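Washing up with no dishwasher, basin or bowl?

trobichaud72
moved into a place with no dishwasher, tiny sink. got a teal plastic basin, a pink bowl and a pale blue basket. is the basin overkill for 2 people

cuiping_j
no. basin for washing, basket to drain — bowl for forks and stuff

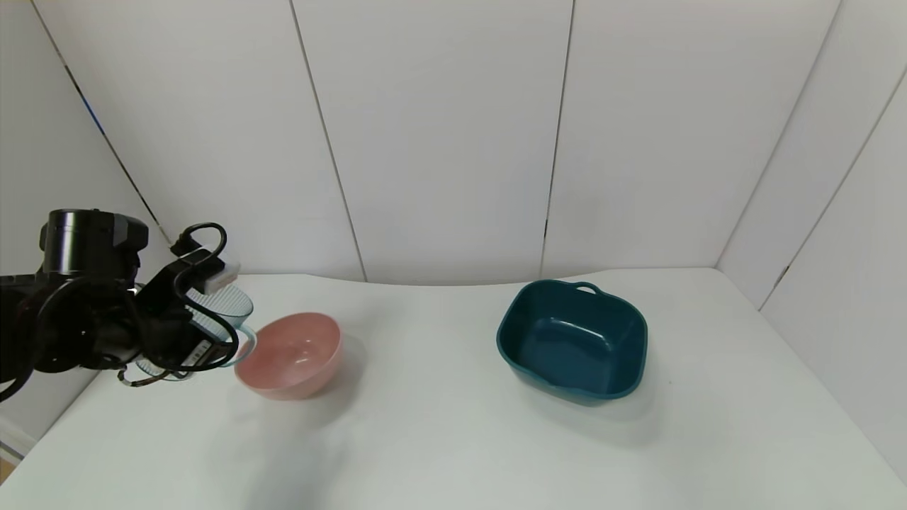

and get one with a handle, way easier to tip out. mine holds 20 plates no problem

irkden35
disagree, basins just hog the counter. bowl is plenty, rinse under teh tap

cuiping_j
and waste all that water? nope

trobichaud72
keeping the basin then. thx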